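Descaling a kettle with citric acid

Ornport water is hard, and a kettle used every day will grow a chalky crust in a month or 2. Citric acid clears it for a few cents and leaves no vinegar smell. Food grade is sold with the baking supplies, usually in a 500 g bag.

What you need

Citric acid powder, a tablespoon, a soft bottle brush and a mug for mixing.

Step 1. Mix the acid

Unplug the kettle and empty it. Put two level tablespoons of citric acid in the mug, half fill it with warm tap water and stir until the grains are gone. Any plain mug will do, but skip bare aluminium or unglazed pottery.
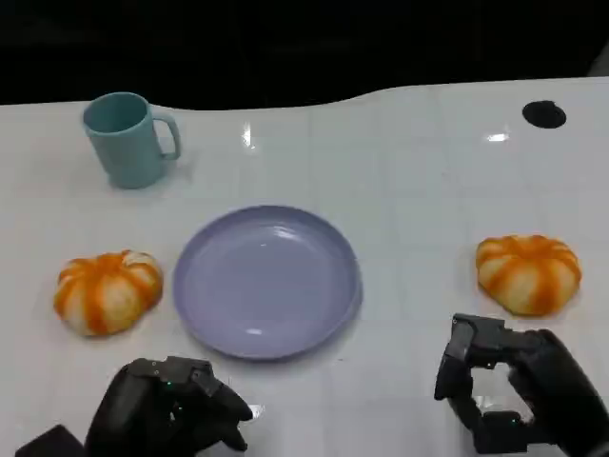 Step 2. Fill and boil

Pour the mixture into the kettle and top up with cold water until the scale is covered – stay under the max line. Boil it once, switch off at the wall and leave it for 23 minutes. Thick scale can take over an hour.

Step 3. Rinse

Tip the water down the sink. Brush any flakes off the base and spout filter, then rinse three times. Boil a fresh kettle of water and throw that out too.

Notes

Never mix citric acid with bleach. Wipe splashes off marble straight away, as the acid will dull the colour.

I last did our old Droma in September and it was due again before the Christmas visitors.

Pankaj Tripathi
Updated December 24, 2023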